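Can a Robot Put the Milk Away Yet?

You may have seen a video of a robot folding towels or frying an egg. It looks like the future has turned up early. Before you stop making your bed, ask a few questions about that video. Was it sped up? Was a person steering the robot from the next room? How many tries ended with egg on the floor?

Robots are very good at some jobs. In a factory, a robot arm can put the same screw in the same hole all day. The hole never moves and the screws are all alike. Your kitchen is different. Somebody leaves the jam out, the dog walks through, and the yogurt is hiding behind last night's spaghetti. 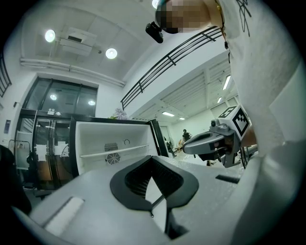 Putting the groceries away sounds like an easy chore. You have done it half asleep. Now think about what a robot would have to work out. It must find the handle, pull hard enough to open the door but not hard enough to tip the jars, and then keep out of the door's way. The black fridge door in the picture swings out to the right, so a gripper has to reach in from a side where the door isn't. Your fridge at home might open the other way. Then there are eggs, which crack, and bags of spinach, which have no proper shape at all.

One way to teach a robot is for people to do the chore themselves while holding grippers, so a computer can study how the grippers moved. It's a clever idea. It is also slow. Say a robot called Tai has studied 400 tries at putting away a milk carton, all in one kitchen. Will Tai manage in your kitchen, with a juice jug? Maybe. I would want to see it before I believed it, and I'd want to see the tries that went wrong too.

Here is a test you can do with a grown-up's okay. Put on thick oven mitts, close one eye, and move a plastic cup from the counter to the middle shelf of the fridge. Now do it with a grape. How did you go?

Some robot vacuums do a decent job on a flat floor, until they meet a sock. As for the rest of the housework, my answer for now is "not very well", and it's still your turn to unpack the groceries.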